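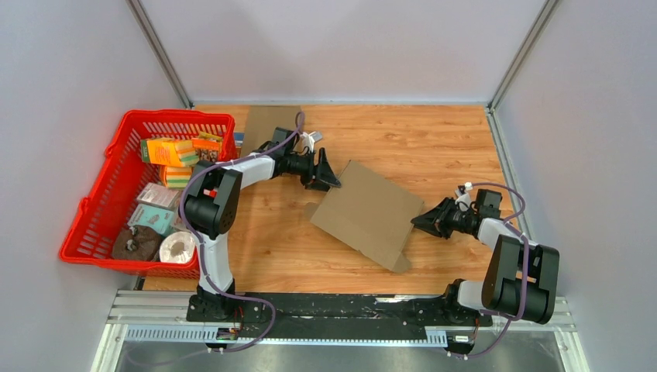

Wood-grain tabletop, red basket on the left, cardboard near the middle.

Aug 2, 2026

Okay, dye notes, before I forget which jar was which. Francine Sawatzky dropped off another sack of onion skins from the Guthrie farm stand (yellow ones mostly, a few red mixed in, I picked out what I could) and I finally had a full afternoon to run the wool again.

Same yarn as in March, the Detton two-ply, scoured the night before and left in the rinse water. I did 3 skeins with alum and 2 without anything at all, just to see how bad the plain ones would look next to the others. They look fine! Paler, kind of a weak tea color, but I'd knit with them. The alum skeins came out a deep orange gold and I'm thrilled, that's the shade I've been chasing since spring.

Skins simmered for an hour, strained through the old pillowcase, then back in the pot with the wool. I kept the heat low this time and left the lid half on. In March I let it boil while I was on the phone and the whole batch felted on one side, so please, whoever uses the big burner next, turn it down further than you think (the knob is off by a notch, still).

After 30 minutes I pulled one alum skein and dipped it in the iron pot. Too long! It went straight past olive into a muddy brown. Next time just in and out, and maybe half the iron. I wrote the amounts on the tape on the jar lid, the green tape, ignore the white tape, that's from the walnut batch.

Light test: cut 6 short lengths, wound them on card, half of each under foil. They're in the south window next to the Parkadia swatches, which have faded something awful on the pink end. Don't move them please, I want to leave them until the fair at Wirkia and compare side by side.

Still need to try the red skins separately. Francine thinks they give a greenish color with alum and I don't quite believe her, but she's been right about the marigolds, so who knows. Also we're almost out of pH strips and the good tongs are missing again.

Leftover bath is in the lidded bucket under the sink. Smells like soup.

Last updated: Aug 2

This site uses cookies to remember your settings. Accept | Manage preferences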